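Sundora Linear Batten, 4 ft, cool white
Sold by Nirent Workspace Lighting

I've been selling lights for a good while now and I still get a little excited when a plain, no-nonsense tube fitting comes in that does its job well. The Sundora is the one I point people to when they've taken on a big bare unit - high walls, beams overhead, maybe an old brick wall at one end - and want to be able to work in it without squinting.

It's a surface-mount fluorescent batten, so it screws straight up to the ceiling (or hangs on the chain kit, if your beams are in the way). The body is white painted steel and the end caps just pop off with your thumb. I like that a lot, having broken plenty of nails on the old Stetach ones! You get one tube in the box, plus screws and a drilling template printed on the inside of the carton, so please don't throw the carton out before you've looked.

Order code: 295
Price: $177 for a box of four, tubes included
Spare tubes: order code 333
Chain kit: sold separately
Color: cool white only for now, warm white is due in January

A few things I get asked. Yes, you can run them in a line, and the link cable is in the box. No, they don't dim, so if you want dimming have a look at the Thakur panels instead. And please get an electrician to wire them in, even if your brother-in-law is very handy.

Think about the walls too. White paint makes a huge difference in a deep room, and I'd do that before buying extra fittings.

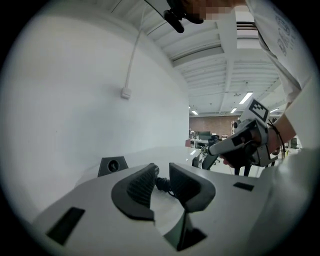
Desks are the other thing to plan for. I'd run the fittings across the room with the desks between two rows, and then nobody's sitting in their own shadow. If you've got shelving, keep a fitting out in front of it or you'll be reading labels by flashlight.

Delivery is free on orders over $400. Send me a sketch with your ceiling height and I'll work out how many you need, or ask for Theano Tsoukalas, who handles the bigger jobs.

Natalia Magaña
Page updated 16th May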